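From: Coralie Halliday
To: Stukcombe Allotments list
Date: 25/10/2024
Subject: Re: Winter squash, storing and swapping

Murray Chisholm wrote:
> Coralie, did yours keep last year? I've 28 of the things sat in the
> porch at Sikville and half of them have lost their stalks. Also, is
> anyone still after garlic? I have far too much Pelletier.

Hello Murray, hello all,

Mine kept beautifully, thank you, right through to the broad beans going in! I had the last one as soup and was a bit sad to see it go. The ones without stalks are the ones to eat first (I lost two that way the year before — lovely on top, mush underneath), so get roasting.

The spare room is where I keep them now, on newspaper, with the door shut and the radiator off. They went soft in the shed and my sister's went mouldy in her cellar, so I'm sticking with what works. 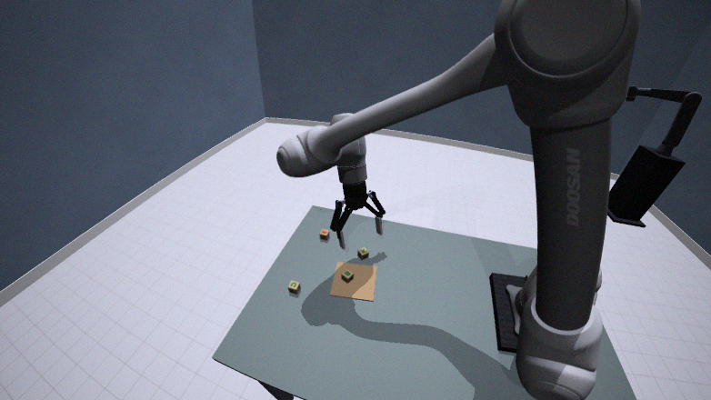 Should you wash them before they go into store?
I only wipe mine with a dry cloth, and leave any mud that won't shift until I'm ready to cook.

On the garlic, yes please, I'd love 20 cloves if you can spare them. Mine was hopeless this July, all leaf and tiny little bulbs, and I've cleared that bed for onions. I can offer Oto seed in return, saved from the big flat one by the water butt, though it was growing next to the courgettes so goodness knows what you'll get.

A few other bits while I'm writing:

1. The seed order goes off next week. Send me your list by email, please, as I lost two paper ones last time and had to guess at somebody's leeks.

2. If you're borrowing the long ladder for apples, bring it back to the lower gate. I walked the whole site looking for it on Murray's behalf and it was behind the compost bays.
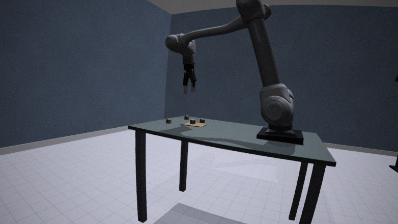
3. Manure is coming again, same farm, same price, 25 bags to start with. Say if you want some and I'll put your plot number down.

Right, I've a pan of chutney on and it's starting to catch.

Coralie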